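Plornisetti Students Teach a Humanoid to Tidy Up

FLULTSIDE — The robotics club at Plornisetti Technical College has spent the fall term on a job most people do without thinking: putting things away.

The club's entry for the Sirko Student Challenge is a two-armed humanoid the members call Mavard. Teams in the challenge must get their robot to handle everyday objects in an ordinary carpeted room, with no changes made to the objects. 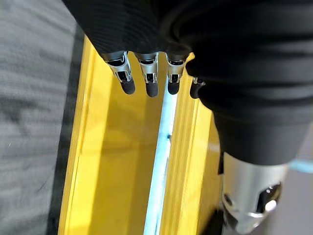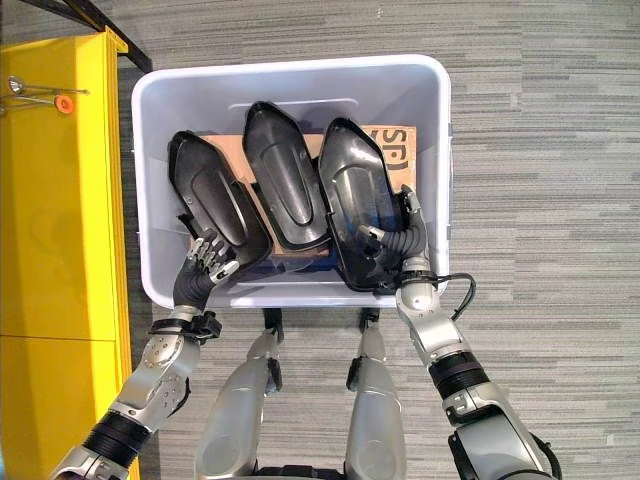
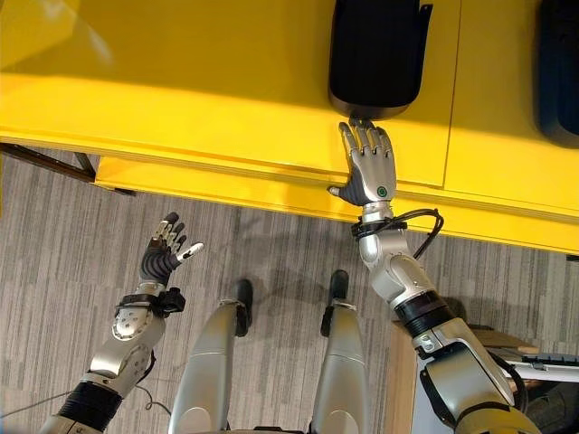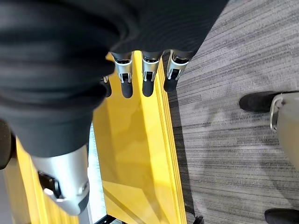
Mavard's hands at work during a club session in Flultside. The second picture shows black plastic shells in a white storage bin.

Bouchra Kamel, who leads the club, said the hands have taken up most of the students' time. Thin edges and glossy surfaces are the hardest, she said, and a grip that holds on one object may slip on the next.

"We started by writing code for the whole body," Kamel said. "By October we were talking about fingertips and very little else."

The club meets in the evening and keeps a log of each attempt — what the robot was asked to pick up, which hand it used and how the try ended. The log passed 400 entries last month. Students read through it before changing any settings, a habit Kamel introduced after two groups undid each other's work.

The project runs on a $2000 grant from the college, most of it set aside for spare parts and cables. Teams may bring up to 3 operators to the challenge, and the club will choose its own in December.

New members are welcome and do not need programming experience. Sign-up sheets are in Room 128.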